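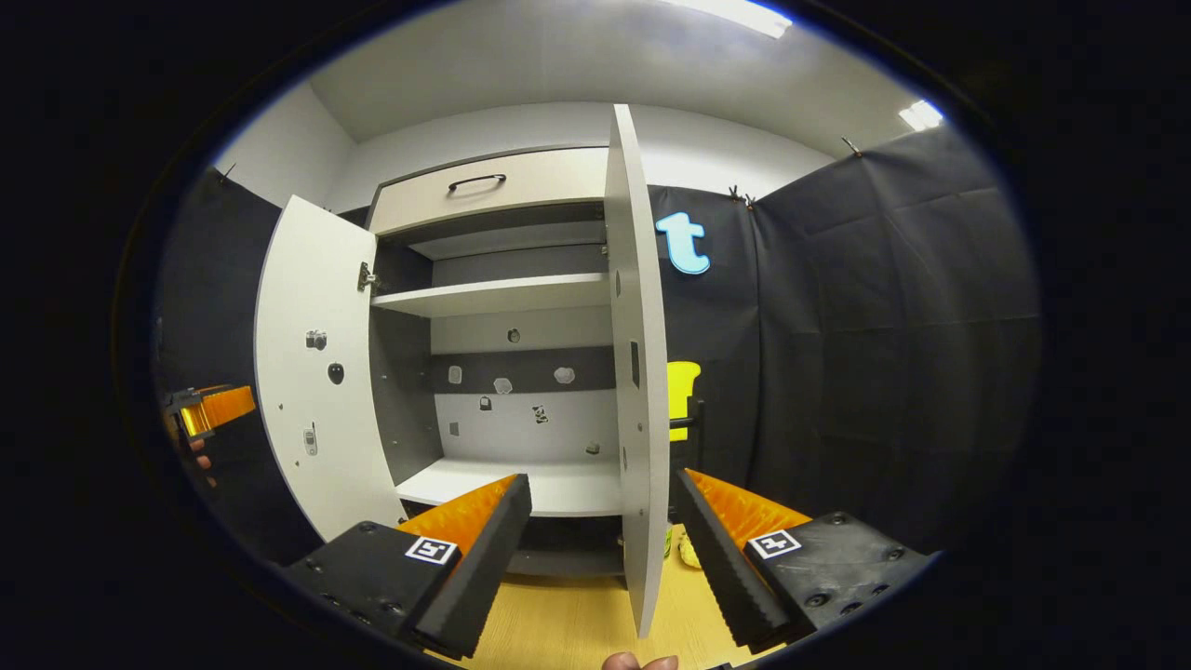 Cabinet task at Rakier, Ostutow: both doors open, small items stuck to the back panel, hand-held grippers in front.

Visit to Rakier, Ostutow, May

The visit was arranged by Umesh Uniyal after the door contact fault reported in the spring. I attended with Araceli Herrero. Rakier was represented by Nkrumah Nyarko (data collection) and Rosalía Cabello (cell safety). We had the morning on the collection side and the afternoon at the robot cell.

Collection

The task is to reach into a cabinet, take a small item off a surface and bring it out clear of the doors. Items are placed on the back panel and on the inner face of the left door. An operator works with a gripper in each hand. Each finger has a serrated orange pad, and the opening between fingers is computed from the square markers mounted on them. The data set stood at 2293 accepted recordings when we visited.

Nyarko ran through the acceptance checks. A recording is rejected if tracking drops out or if the clocks on the two grippers drift apart. Until the fault there was no check on marker visibility. If a marker was lost, the software held the last good opening value and carried on without a flag.

The fault

The robot cell uses a Parry arm and a cabinet of the same pattern. During an evaluation run the arm picked an item from the back panel, began to withdraw and closed its fingers on the edge of the right door. It then continued along the withdrawal path at 300 mm/s with the door in its grip. The upper hinge tore out and the cabinet was pulled off its mounts. The arm stopped on joint torque. There was no injury. The cell gate was closed, and the operator, Cayetano Collado, was at the console outside it.

Rakier found two causes, and after reading the logs we agree with both.

First, the held opening values. In part of the data the fingers were well apart while passing the door, but the recorded opening was the one from the pick, with the fingers closed. The policy learned to stay closed, or to close again, in that region.

Second, the torque limit. It had been raised for an earlier drawer task and never set back. With the original limit the arm would have stopped at first contact, in Cabello's estimate with the door displaced by around 5 mm. I have not seen a test that supports that figure and have asked for one.

Changes made

Lost markers are now flagged, and a recording is rejected if the gap exceeds 7 frames. The old recordings were run through the same filter. Nyarko did not have the rejection total to hand.

Torque limits are stored with the task file and loaded at start. The console shows the active limit and will not arm the cell if the two disagree. We asked Collado to load a mismatched file and the cell refused it, with a clear message.

Speed inside the cabinet volume has been cut. The volume is drawn by hand in the Dendier planner, and it does not move if the cabinet does. Herrero nudged the cabinet sideways and the slow zone stayed where it was. Cabello had this on her list already but with no date against it.

Open points

Contact test at the original torque limit, door edge, full withdrawal speed. Owner: Cabello.

Slow zone to be tied to the measured cabinet position, or the cabinet fixed with a presence switch. Owner: Cabello.

Rejection count for the refiltered data, split by operator. Owner: Nyarko.

Stop log for the drawer task while the raised limit was in force. Collado thinks it was kept on the old console machine. Uniyal will follow up.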